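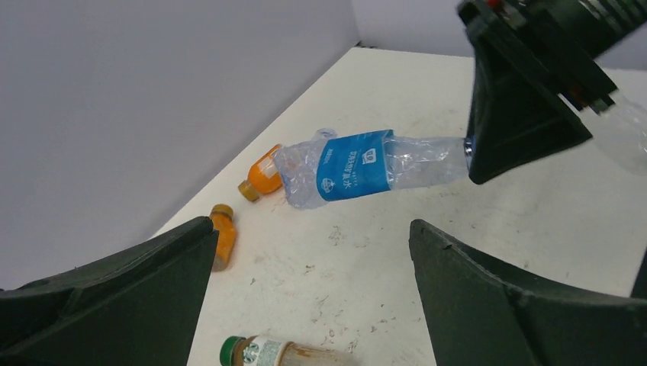 *A crushed water bottle in the gripper during bottle sorting, the task at the centre of the Jaridness project.*

**Jaridness** is a student robotics project and yearly contest run by the Ulatley Robotics Club, in which teams train a robot arm to clear used drinks bottles from a table. It was started by Reece Pilkington, then a design and technology teacher, and takes its name from a misspelt file that was never corrected. Meetings are held in the Orley building, a former corn store dating from 1873.

## Task

Each team is given a table of bottles lying on their sides and has 10 minutes to move them into a bin. Clear bottles are generally thought the hardest, as the table shows through them and thin plastic gives way under the fingers. Caps may be left on. Since the second contest, bottles have had to be used ones; earlier entries had practised on new, stiff bottles and did badly on anything dented.

## Method

Teams steer the arm by hand through many pickups and use the recordings to train a control program, known in the club as **Pai**. The club's handbook asks for at least 600 recorded pickups before a team may enter. No reason is given for the figure, and former members have said it was chosen because it filled one term.

## Results and criticism

The club's newsletter reported that the winning entry in July cleared 22 bottles in a single run. It did not say how many runs were attempted, or whether a member had moved any bottles closer to the arm between pickups — a practice the rules allowed at the time and now forbid. No video of the full run has been released.

The project is often described in its own leaflets as a step towards automatic recycling. This claim is weak. The bottles are laid out by hand, the light is kept the same, and no entry has been tried on mixed rubbish. Pilkington has defended the contest as a teaching exercise, which is a smaller claim and easier to support, though the club keeps no record of what members go on to study.

## See also

* Ulatley Robotics Club
* Orley building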